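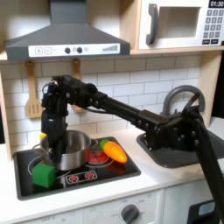
Playroom and Family Kitchen Leader, Gralholm Family Centre

Part time, 20 hours a week, term time plus four weeks of the school holidays
Closing date: 27th September
Start: October, or as soon after as you can manage

We're looking for someone to run our playroom in the mornings and our family cooking sessions in the afternoons. It's one job, and a lovely one, and the person who has been doing it is moving to the coast to be near her grandchildren. We'll miss her enormously, and we can't wait to meet whoever comes next!

About us

Gralholm Family Centre is on Sanari Road, in the old infant school behind the library. We're open to any family with a child under five, and many stay in touch long after that (we have teenagers who pop in to say hello and then eat all the biscuits). Some families come every morning we're open. Some come once, on a wet day, and that's fine too. Drop-in sessions are free and always have been.

There are 11 of us on the staff, nearly all part time. It's a small team and we cover for each other a lot, so you'll get to know everybody quickly. The health visitors use the room next to ours for weighing, and the speech and language team come in twice a month, so there's usually somebody to ask when a parent brings you a question you can't answer.

What you'd be doing

In the mornings you set up and lead the stay and play. You decide what goes out. We don't work from a fixed plan, and we'd love you to follow what the children are into. Last spring it was snails for weeks on end. Before that it was posting things, so we had letterboxes, cardboard tubes, a slot in the lid of every box we owned. Pretend cooking never goes out of fashion, and a toy carrot can keep two three-year-olds busy for most of a morning if the adult nearby is willing to taste the soup as often as she's asked.

You'd lead songs at the end (no need for a good voice, just a loud one), keep an eye on the baby corner, and make sure new parents are spoken to. That last bit matters to us more than anything else on the list. Coming through the door of a room full of people who already know each other is hard, and a friendly face in the first minute makes all the difference.

In the afternoons, two days a week, you run Gatico, our cooking group for parents and children together. Gatico is real food, real knives for the grown-ups, and blunt ones for the small people. We make soups, flatbreads, bean stews, fruit crumbles, whatever is cheap and in season. Parents bring recipes too, and some of our best sessions have come from somebody saying "my mum makes this, shall I show you?" Everyone sits down to eat together and takes a tub home for later.

You'd also be:

Ordering food for Gatico and keeping within the weekly budget
Washing and checking the toys, and telling us when something needs replacing
Writing up short notes after each session
Passing on any worries about a child's safety straight away, following our safeguarding policy
Helping at the summer picnic and the winter lantern walk

What we're hoping for

You'll need experience of working with children under five, paid or unpaid. A Level 3 childcare qualification would be very welcome, but if you've spent years as a childminder or running a toddler group and have no certificate to show for it, please do apply. We can support you to get the qualification while you work.

You should be happy cooking for a group. You don't have to be a trained cook. If you can get a big pot of dhal on the table while answering questions about dinosaurs, you have the skills. We'll pay for your food hygiene course and your paediatric first aid if they aren't up to date.

We'd like somebody who enjoys the company of adults as much as children, who can be calm when the room is loud, and who doesn't mind getting down on the floor and up again more times than seems reasonable. If getting down on the floor isn't possible for you, tell us how you'd work and we'll sort the room out to suit. A second language is a real plus. Our families speak lots of them.

Pay and the practical bits

Pay follows our support worker scale, and we'll send you the current figures with the application form. Hours are 9 to 3 on Gatico days and mornings only the rest of the week. You get paid holiday, a workplace pension, lunch on cooking days and one paid training day each term. The building is step free, there's a bike rack, and the bus stops at the library. Parking is a bit of a scramble at nine o'clock.

This post needs an enhanced DBS check, which we'll arrange and pay for, and we'll ask for two references before you start.

How to apply

Fill in the form at our front desk or ask for it by email. We don't take CVs. The form is short, and there's one question we'd like you to spend time on: tell us about something a small child has shown you or taught you. It can be half a page, or you can record it and send us the sound file if writing isn't your thing.

If we invite you in, you'll come for part of a morning session, play for a bit, have a cup of tea, and then talk with two of us and a parent. We send the questions out beforehand so you can think about them. Tell us if you need childcare to attend and we'll look after your little ones in the playroom.

You're very welcome to visit before you apply. Come to any stay and play, with or without a child in tow, and ask for Coralie Tamihana, who manages the centre. She's also happy to chat on the phone, best after two when the room has been swept. Ring the front desk and they'll put you through.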